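4.2 Disassembly kit under review

The Andoneo kit is sold as a bench package for taking apart office computers: a gripper, a set of finger tools, a wall fixture and the Lisico control software. We tested it on a desktop tower with the side panel already off. 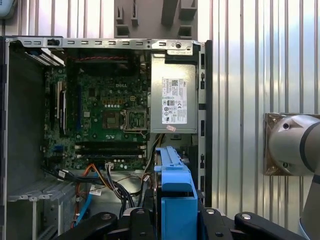 Tool changes are handled in software. The Hesero planner picks a tool for each step and logs the time taken. The supplier quotes a tool life of 2,661 cycles - a figure we did not try to confirm.
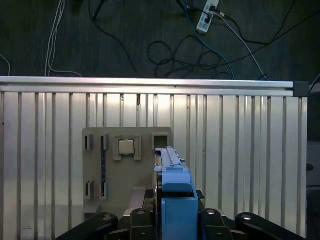 Parts are placed on an upright grey board with raised holders. Its position was taught once by hand and stored in the Lisico cell file. Each task was set to run 20 times, with at most two retries per run.

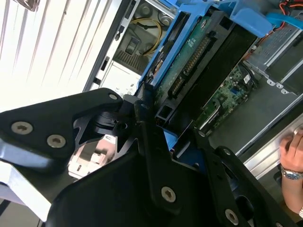
4.3 Placement at the fixture

Kerslake tolerances were used for all placement moves, with the approach speed left at the factory setting. 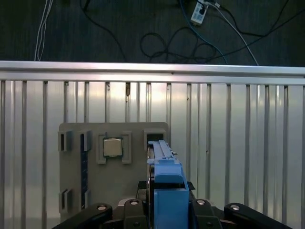
Figure 2. Upright grey board with the blue part held at its upper right socket clip.

Can the kit be used without the planner? Single moves can be run from the Lisico screen, but the step log is then not written.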